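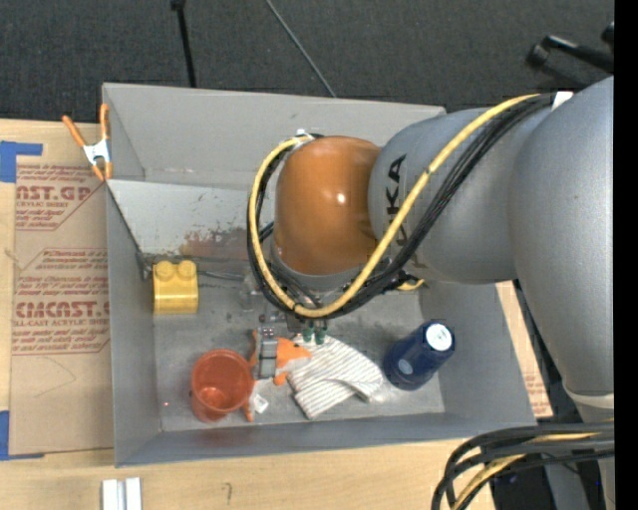 My kitchen floor at six in the evening has, on an average day, one sock, a plastic cup, something soft that used to be a rabbit, and a tea towel nobody will own up to. I have two kids and a dog, so I've got opinions about tidying. And every December, when the shopping catalogues turn up, some relative asks me when the robots are going to do it for us. I write about automation for a living (well, for part of a living) so they reckon I should know.

My answer for the past few years has been "not yet", and I've been getting a bit bored of saying it. So I've been out looking at what these arms can do when they're handed a bin of jumble, and talking to people who spend their days at it, and I've come home with a longer answer. It's still mostly "not yet", sorry Mum.

Start with the bin. A cup you can half see through, a floppy toy with legs going every which way, a bit of crumpled striped cloth, a bottle lying on a lean, one hard shiny yellow block. If you're a person, you don't even look properly. You stick your hand in and out comes the cup. But think about what each of those asks of a machine! The block is the easy one, it's got flat sides and it stays the shape it was when you last looked. The see-through cup is a pain for depth cameras, which can look straight through clear plastic and report the floor behind it. The cloth hasn't got a shape at all, it's got whatever shape it was dropped in. And the toy is somewhere in between, a body you could grab and a bunch of limbs that'll snag on whatever's beside them.

Elínborg Juhl, who used to run the picking trials at Joketlow before she went back to teaching, told me she could guess how a demo was going to go by looking at what had been left out of it. "If it's all boxes, I go and get a coffee," she said. I've stolen this as my own test and it works a treat. Any time someone sends me a clip of a robot clearing up, I look for the cloth. If there's no cloth, no bag, nothing see-through, I'm not fussed how quick it is.

Now, in fairness, the arms have come a long way. I can remember when a jumbled bin was a research paper and you'd wait most of a minute while the thing had a think. At the Rillham warehouse, where Sipho Moodley looks after the returns line, they've had an arm sorting small goods for long enough that people have stopped watching it. Sipho says it does 3,480 picks on a good shift and he trusts it with hard stuff, tins and tubs and boxed things. Soft stuff goes down the other chute to two people at a bench, who are faster at it and who also notice when a jumper's got a hole in it. He's not embarrassed about that at all. He thinks the split is the whole trick, and he'd happily buy a second arm tomorrow and keep both people.

That's where I think the shop floor and the house part ways, and it's the bit the breathless articles skip over. A warehouse can have two chutes. It can bolt the arm down, paint the bin grey, keep the lights the same all day and fence the whole lot off. If the thing drops one item in 30 there's somebody being paid to stroll over and pick it up. My house has one chute, and it's me. The light comes in sideways through the back door at dinner time and makes every shiny thing look like a different shiny thing. The dog takes an interest.

And the drop rate matters way more at home than people let on. Say you had a machine that tidied 40 things off the lounge room floor every night and botched just one. Sounds brilliant! But if the one it botches is a full cup of milk, I've gained nothing, I've swapped a boring job for a worse one, and I've got to stand there watching in case. A colleague of mine had a Sonlow tidying unit on trial for a few weeks and her verdict was that it was like having a very keen four-year-old helping. She spent more than 45 minutes one night picking up things off the floor so that it could have a clear run at picking things up off the floor.

I got a fair bit of mail after my last column on this, mostly from people telling me that I'm a grump and that learning will sort it out. Show the arm enough crumpled cloths and it'll get the hang of crumpled cloths. I half agree! The approach Mohammadi and a few of the other small outfits are taking, with ordinary mixed junk and lots and lots of goes at it, seems miles more sensible to me than perfecting the one tidy stack of boxes. Clutter is the actual job. Things touch each other, they hide each other, you move one and three others shift. You don't learn that from a single block on a clean table, any more than my son learned to pack the dishwasher by being shown one plate.

What I don't buy is the timetable. Getting from "usually" to "nearly always" is slow, dull work, and it's a different sort of work from getting to "usually" in the first place. It's grip pads and cable runs and a bottle that rolls when you nudge it. Nobody makes an exciting video about cable runs. I'd also like someone to tell me who comes out to fix it, and whether they charge a call-out fee like the washing machine bloke does, because I asked three companies and got three very pleasant non-answers.

So if you're asking what I'd spend my own money on, it'd be something much less clever than a housemate with arms. Give me a thing that stays put on the laundry bench and pairs socks, badly, overnight, with the door shut. I don't care if it takes until breakfast. I'd take a machine that did only that and left the odd ones in a pile, and I'd pick up the rabbit myself.

Posted 5/22/26. Comments are open until I get sick of them.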